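How to Clear a Table and Fold the Cloth You Have Been Ignoring

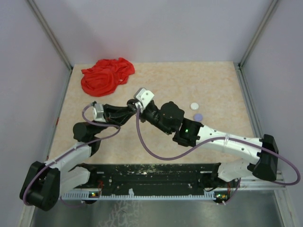 Folding a cloth is the sort of job people assume they can already do, which is why so many drawers won't shut. You need one cloth, one flat surface and the will to finish. The surface matters more than you'd think. Clear as much of it as you can before you start, and be strict about small stuff. Two little discs, one white and one purple, can stay on the right-hand side if they must, but a red cloth bunched up at the far left is going to need the middle of the table before long, and then they'll be in the way.

Step 1. Move the small things first

Put anything round, flat or likely to roll into a dish. I use a chipped Drovitz saucer that has no other career. If you leave things where they are and fold around them, you will fold one of them in. I have found a button, a bottle top and half a biscuit this way, the biscuit some time after it had stopped being useful.

Step 2. Find a corner

Do not grab the cloth by its highest point and shake. It feels decisive and gets crumbs on the floor. Look for a corner that is already sticking out -- there is nearly always one -- and pinch it. Run your other hand along the edge until you reach the next corner. If the edge dives under the heap, follow it. Don't start again from the other side.

Step 3. Lay it out

Hold both corners, lift, and lower the cloth so the far edge touches down first. Then draw it gently towards you. Smooth from the middle outwards with the flat of your hand. A cloth that has spent a week in a lump will want to go back to being a lump, and may need to sit under a heavy book for 5 minutes.

Step 4. Fold

Half, then half again the other way. If it's going in a narrow drawer, add a third fold. Genji Minami, who taught me this in a kitchen in Pamamgate, folds hers in thirds lengthways and regards halves as a sign of poor upbringing. Try both. Hers do stand up better on end.

Step 5. Put the small things back

Or don't. Tip out the saucer and ask of each item whether it has a home. Lids go with their jars, counters go in their box, and anything you can't name goes in the bin by October.

If the creases won't budge, iron a cotton cloth while it's still slightly damp. Check the label first if it's anything fancier.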